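From: Tonantzin Palacios
To: cell-maint list
Date: October 15, 2021
Subject: Re: [cell-maint] Handheld pair drifting on the Soler cell

Encarnación Pacheco wrote:

> Second time this month the left unit on the Soler cell has lost its zero
> partway through a shift. The opening reads fine after homing, then creeps.
> By the end of the shift the log has it closed when the fingers are plainly
> apart. Right unit is OK. I swapped the two cables at the controller end
> and the fault stayed with the left unit, so I don't think it's the port.
>
> Before I open it up: is there a procedure newer than the one from May?
> And does the box task need to be rechecked after a re-zero, or only the
> bare open/close test?
>
> E.

Encarnación,

The May procedure is still the current one. It has two gaps, and you have probably hit one of them.

**Drift on the left unit**

Swapping at the controller end clears the port and the cable. It doesn't clear the connector on the grip side, and it doesn't clear the encoder coupling. On the Drolano cell the same symptom came from the set screw on the coupling. It had backed off far enough to slip under load and hold when the unit was idle, so homing always passed. Check that first:

1. Stop the recorder, then cut power to both units. The controller doesn't like losing one of the pair while the other is live.
2. Take the rear cover off the left unit and put a paint mark across the coupling and the shaft.
3. Cover back on, power up, home, and run 70 full open/close cycles with something firm between the fingers. Empty cycles won't show it.
4. Power down and look at the mark. If the two halves no longer line up, remove the screw, clean the thread, apply medium threadlocker and refit. Leave it overnight before use.

If the mark is still straight, reseat the grip-side connector and repeat step 3. If it creeps again after that, send me the log and don't take it apart any further. I have a spare encoder board.

**Cable routing**

This is the first gap. The May text says "route cables clear of the work" and stops there. What matters is that the cable leaves the grip with slack at the wrist and doesn't pull on the connector at full reach. Test it at the far end of the table with the arm extended, since a loop that looks generous near the body can be tight out there. 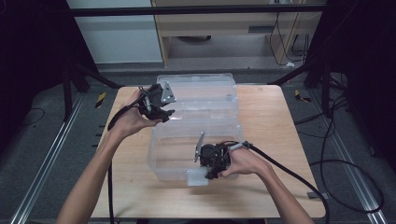
Do the same test for both sides, one after the other and then together. With both arms forward the operator tends to lean in, and the slack you measured standing upright changes. I ask for 9 inches of free cable at the wrist with the arm at its furthest point. Less than that and the connector starts taking side load. More and it drags over whatever is on the table.

Anything looped on the floor should be kept off the rails. We had a jacket worn through on the Stodeo cell that way, and it gave an intermittent fault that took two days to find.

**Re-zero and the box task**

Second gap. The procedure only asks for the bare open/close test after a re-zero. I would always run the box task as well. The open/close test tells you the end points are right. It says nothing about the middle of the range, and the middle is where you work when you hold a thin edge such as a lid or a latch tab.

What I do:

- Home both units and save the offsets.
- Hold the 63 mm gauge block in each unit and note the reading. Redo the zero if the two sides disagree by more than a millimeter.
- Open and close the lid of the storage box ten times, recording.
- Plot the opening for both sides. Look at where the trace settles on each grasp. A healthy unit comes back to the same value every time. A slipping one makes a staircase.

The staircase is easy to miss if you only look at one or two grasps. On the Drolano unit each step was small, and the total only became obvious over the full run.

**What to do with the recordings you have**

There are 1,329 episodes from that cell since the last good calibration record. I would not throw them out yet. Send me the homing log and I can work out from the offsets where the creep starts. The right-hand channel should be usable throughout. Please tag anything recorded after your first fault report as "left opening suspect" and leave the files where they are, as Dirkulitz syncs that folder and moving things breaks their index.

I will put both changes into the procedure once you have confirmed the coupling - or ruled it out. Until then please work from this message and note the result in the cell log, with the paint mark position before and after.

Tonantzin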